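Inside a desktop tower

The inside of a desktop tower is the space within an upright computer case where the main parts of the machine are mounted and joined together. It is one of the most approachable pieces of engineering found in an ordinary home or office. A side panel comes off, and a whole computer is there to be looked at, cleaned, repaired and improved - often with a single screwdriver.

Layout

Most towers are built around a sheet-metal chassis with a painted or plastic outer shell. The largest flat part is the motherboard, a printed circuit board that carries the processor, the memory and the expansion cards. It is fixed to one wall of the chassis, so that in normal use it stands on edge. For work on the inside, the case is usually laid on its side with the opening facing up. Gravity then helps: screws stay where they are dropped, cards can be pressed straight down, and the processor can be set into its socket on a level surface.

The rear of the chassis has a row of narrow openings for expansion cards. In many office machines these are held with plastic clips or one hinged bar. Makers often color the parts meant to be touched by hand, and blue and green are common choices. It is a lovely bit of design, and a person who has never opened a computer before can find the drive release in seconds.

The power supply is a metal box with its own ratings label, listing voltages, currents and safety marks. It is normally left sealed, even by people who happily take everything else apart, as parts inside it can hold a charge after the plug is pulled.

Processor and memory

The processor sits in a square socket near the middle or top of the board. A metal frame holds it down, and a thin lever beside the frame locks the pressure in place. The lid on top of the processor, known as the heat spreader, passes heat to a cooler through a thin layer of thermal paste. With the cooler off, the engraved text on the lid can be read, and collectors get a great deal of pleasure from it.

Memory modules stand in long slots close to the socket, with latches at the ends of each slot. The slots are often made in two colors to show which ones should be filled as a pair. Many boards also print the name of each slot in white, a detail worth its weight in gold when a manual has been lost.

Along one or more sides of the socket are small square chokes and round capacitors. They belong to the voltage regulator, the circuit that turns the output of the power supply into the low, steady voltage the processor needs. 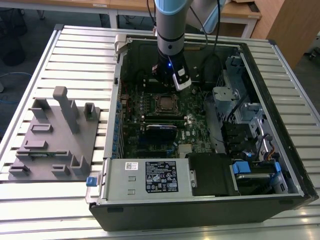
A black-shelled tower on its side, with the CPU socket empty and the power supply across the lower part of the case.
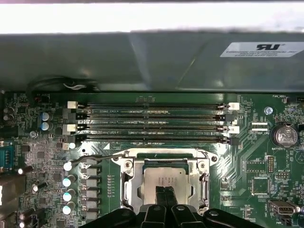 Four empty memory slots, with a processor in its bracket below them.

Opening and servicing

The machine is shut down and unplugged first, and the power button is then held for 10 seconds to drain what is left. A wrist strap or a touch on bare chassis metal deals with static. The Mener bench guide, a booklet used in evening repair classes, sets out a full strip-down in 29 steps and puts cables before cards and cards before the cooler. It also suggests photographing every connector before pulling it.

Coolers are loosened a little at a time, working from corner to corner. Old paste can grip surprisingly hard, and a gentle twist is better than a straight pull. The socket lever is lifted only once the cooler is clear. An empty socket should be covered if the work stops for the day - the contacts inside are very fine, and bent ones are a misery to straighten.

Dust gathers at the front intake, in the fins of heatsinks and around the power supply fan. Short bursts of air and a soft brush are enough for most cases.

Reuse and collecting

Towers last well and come apart cleanly, so they are popular with repair clubs and schools. The Lumau workshop in Daltau keeps 35 of them for its beginners' course, where learners work in groups of 6 and swap parts between machines. The Śliwiński collection, in the same building, is devoted to motherboards and has a wonderful wall of boards hung in order of socket type.

See also

Computer case
Motherboard
CPU socket
Power supply unit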